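Tripod Folding, Tabletop Set – README

Hello, and thanks for downloading! I put this set together under the Potport project, and it covers one small chore: a camera tripod on a white table, being handled and put away. I've kept the notes short, so do read them before you unzip anything.

What's in it

There are 3,000 stills in the full set, and I've pulled out 300 as a starter pack for anyone on a slow connection (me, most evenings). The tripod has three bronze-coloured legs, black rubber feet and a black head with a pan handle. It lies on its side across a patch of grey duct tape.
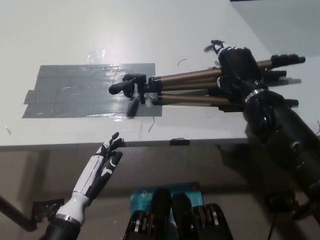 Tripod collapsed on the table, its head resting on the tape.

Labels

I labelled the head, pan handle, legs and feet separately. Leg locks were a pain – I went back and forth for ages and in the end gave them their own label, so you can merge them with the legs if you'd prefer. The duct tape is labelled too, as "surface", along with the table. Glare on the tape isn't marked at all.

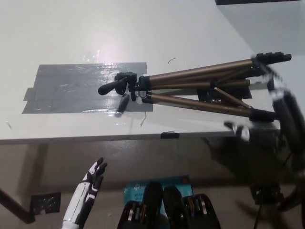
Small bits on the tabletop go under "other", and I left anything really tiny without a label. If that spoils your numbers, drop the class!

Known problems

Batch 40 has feet and leg locks swapped in 2 label files. I'll fix that in the January release. Older copies on the Sustby mirror still use the old label names, so grab a fresh one.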